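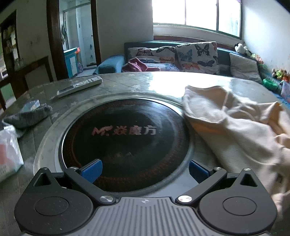
Reviews > Fundraising Software > Donor Management

December | By Trinidad Figueroa

Colter is a donor database for small nonprofits, sold as a yearly subscription and run in a web browser. We moved our home repair program onto it in the spring, after nine years on a set of linked spreadsheets and a desktop program called Griltadetti, which no longer gets updates. This review covers the import, recurring gifts, receipts, reports, and support. I did not test the event ticketing module or the text-to-give add-on.

Our file at the time of the move held 2,975 donor records, of which 217 were on a monthly plan. The plan we bought allows three staff logins. Two are in daily use.

Import

Records go in through a CSV template with fixed column names. The template has one field for a second adult in a household, and one only. Households with three named donors have to be split and then joined again by hand through the Relationships tab. The import accepts 1,000 rows per file, so ours went in as three files. The second file failed twice on a date format. The error message gave a row number but left out the column, and the row number did not count the header, so every reference was off by one.

Duplicate matching runs after each file. It compares last name, ZIP code, and email. It does not compare street address unless you turn that on under Settings > Matching > Extended, and the setting applies only to later imports. Turn it on first. We had to delete a file and load it again.

Gift history loads separately. Each gift needs the Colter donor ID, which means exporting the new donor list and matching it to the old IDs in a spreadsheet before the second import. Reinhold Meinecke did this part for us in two evenings. An old ID field would remove the step, and Dvorak, the product we looked at against this one, has such a field.
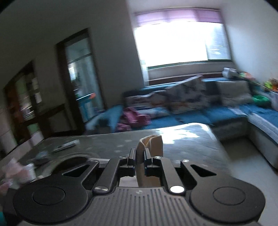
Card tokens for monthly donors were the slowest item. Colter can take over stored cards from most processors, but the old processor has to release them in writing. Ours took five weeks. During that time we ran the monthly gifts in the old system and entered them in Colter as offline gifts, coded so they could be found later.

Recurring gifts

Once the tokens arrived, the monthly run worked without trouble. Charges go out at 4 a.m. Eastern on the date the donor picked. A declined card is tried again after three days and again after seven. The donor gets an email after the second failure. The timing can be changed for the whole account but not for one donor.

Pledges are handled less well. A pledge has a total, a start date, and a number of payments, and all the payments must be equal. A donor who pledges $2,000 and wants to pay half now and the rest in quarterly parts needs two pledges. Both then count in the pledge report as separate commitments, which inflates the number of pledges, though the dollar total is correct.

Receipts

Receipts are built from templates with merge fields. The editor is plain and does what it should. Gifts of goods can be receipted with a description and no dollar value, and this took some work to get right in Griltadetti. For our program that covers lumber, paint, and fixtures.

Year-end statements can be sent in one batch. I ran a test batch to staff addresses. The PDF pages broke in the middle of a table row when a donor had more than 22 gifts. Support confirmed this and gave a workaround, a smaller font set in the template header.

Reports

There are 38 standard reports. The lapsed donor report is the best of them and lets you set the gap in months. The fund balance report ignores soft credits with no option to include them. Custom reports can filter on any field, including ones you add, but can group by only one. Shayne Pryor, who does our books, exports to a spreadsheet for anything that needs fund and campaign side by side.

Export is to CSV or XLSX. The XLSX file stores check numbers as numbers and drops leading zeros. Use the CSV.

Support

Email only on our plan. Replies came within one business day, except once during the token transfer. The written help is accurate for the most part, though several screenshots show an older menu.

Compared with Dvorak

Dvorak has the better import and allows unequal pledge payments. It charges by record count, and lapsed donors are included in the count. For a file our size the yearly cost was higher by a third. Its receipt editor had no option for goods without a value when we tried it.

Rating: 3.5 out of 5. Suitable for a program with mostly one-time and monthly donors. Groups in the middle of a capital campaign should ask for a trial account and enter some real pledges before signing.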